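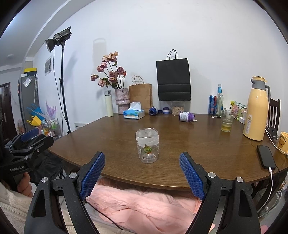
全文约 2400 字，预计阅读时间 6 分钟

主题：Re: [tudix-dev] I2C 从机延展时钟时主机读数错位
发件人：Dorian Gilbert
日期：2020年9月5日
收件人：tudix-dev 邮件列表

Dorian Gilbert 写道：
> 板子换到 rev C 以后，读 Ferrand 湿度传感器偶尔会整体错一位，
> 读回来的值大致是正确值左移一位，最低位补 1。rev B 用同一份
> 固件没有出现过。总线 400 kHz，上拉电阻 2.2k，接到 3.3 V。
> 我怀疑是从机延展时钟（clock stretching）时主机没有等够，
> 但是在驱动里把超时改大以后现象不变。
> 有没有人在 Tudix 的 I2C 外设上碰到过类似问题？

补充一下后续的测量结果，顺便回复列表里几位的提问。

先说超时。驱动里的 stretch_timeout 只影响错误上报，不影响移位寄存器何时采样。外设在 SCL 释放后先看输入同步器的输出，输出为高才开始计高电平时间。所以把超时从默认值改大，只会让总线真正挂死时报错更晚，对错位没有作用。上封信里我把这两件事混在一起了，更正。

接着是波形。用示波器和逻辑分析仪同时接 SCL、SDA，触发条件设为第九个时钟（ACK）之后 SCL 低电平超过 20 us。传感器在 ACK 后延展时钟，正常情况下释放 SCL，上升沿单调，主机采到第一个数据位。出错的那几次，上升沿在 1.1 V 到 1.4 V 之间有一个台阶，台阶之后有回落，幅度在 200 mV 以内。逻辑分析仪的阈值设在 1.65 V 时完全看不到，设到 1.2 V 时能看到一个很窄的脉冲。也就是说，只用逻辑分析仪、阈值又用默认值的话，波形看上去没有问题，主机却多数了一个时钟。

测试条件：每轮读 2,710 次，每次读两字节加一字节 CRC，固件里把 CRC 校验失败的那一次的原始数据存下来。结果如下：

rev B，400 kHz，数字滤波关：失败 0 次
rev C，400 kHz，数字滤波关：失败 206 次
rev C，400 kHz，数字滤波开：失败 0 次
rev C，100 kHz，数字滤波关：失败 88 次

降到 100 kHz 失败次数减少但没有消失，这一点和“时序不够”的解释不符。台阶的位置和宽度在两种速率下没有明显差别，符合上升沿本身有问题的解释。

rev C 和 rev B 的差别在于 SCL 上多了一颗电平转换（给 Tollmont 的显示模块用），同一段走线又在连接器前多绕了一段。转换器带边沿加速，传感器释放 SCL 的时候，加速电路先拉一下，随后关闭，剩下的上升由 2.2k 上拉完成，中间就是那个台阶。把转换器从板上拆掉、显示模块断开，再跑一轮 rev C，滤波关，失败 0 次。飞线绕过转换器的结果相同。

关于有人问“为什么只在 ACK 后出错，字节中间不出错”：字节中间 SCL 由主机驱动释放，主机端的开漏管关断比较慢，边沿加速触发的时刻不一样，台阶落在阈值以下。ACK 后由从机释放，从连接器那一端开始上升，主机引脚上看到的波形不同。这一条我只在两块板上验证过，不排除和走线长度有关。

关于数字滤波。Tudix 手册 I2C 一章里写滤波长度以外设时钟周期为单位，复位值为 0，即关闭。驱动初始化没有碰这个寄存器。我们的外设时钟是 48 MHz，设为 3 的话，62.5 ns 以下的脉冲会被滤掉，测到的毛刺宽度在 40 ns 以内。注意两点：

1. 必须在外设使能之前写，使能之后写入会被忽略，读回来却是新值。我在这里浪费了半天。
2. 滤波会推迟对 SDA 的采样，数据保持时间要相应重算。驱动里的 timing 计算宏没有把滤波长度算进去，400 kHz 下还有余量，跑 1 MHz 的人请自己核对。

补丁分两个：第一个在 i2c_init() 里增加 dnf 参数，默认值保持 0，不改变现有板子的行为；第二个在 rev C 的板级配置里设为 3。timing 宏的修正我想单独发，需要先在几种时钟配置下跑一遍。

Zanex 的移植分支用的是自己的 i2c_init()，不在这两个补丁的范围内。维护那个分支的人如果看到这封信，麻烦确认一下初始化顺序，我看代码是先使能再写配置，按上面第 1 点滤波不会生效。

还没有弄清楚的问题：

- 温度。以上数据都是室温下测的。箱子里升到 70 度跑过一小段，没有失败，但次数太少，不作数。
- 换一颗不带边沿加速的转换器是否更合适。硬件上我倾向于换，rev D 之前固件先用滤波顶着。
- 别的从机。总线上还有一颗 EEPROM，不延展时钟，没有观察到错误。

原始波形和 CRC 失败时的数据存成 CSV，文件比较大，列表会拦附件，需要的人单独来信。回复时请删掉不相关的引用。

Dorian

--
tudix-dev 邮件列表
退订请发送空邮件，主题填 unsubscribe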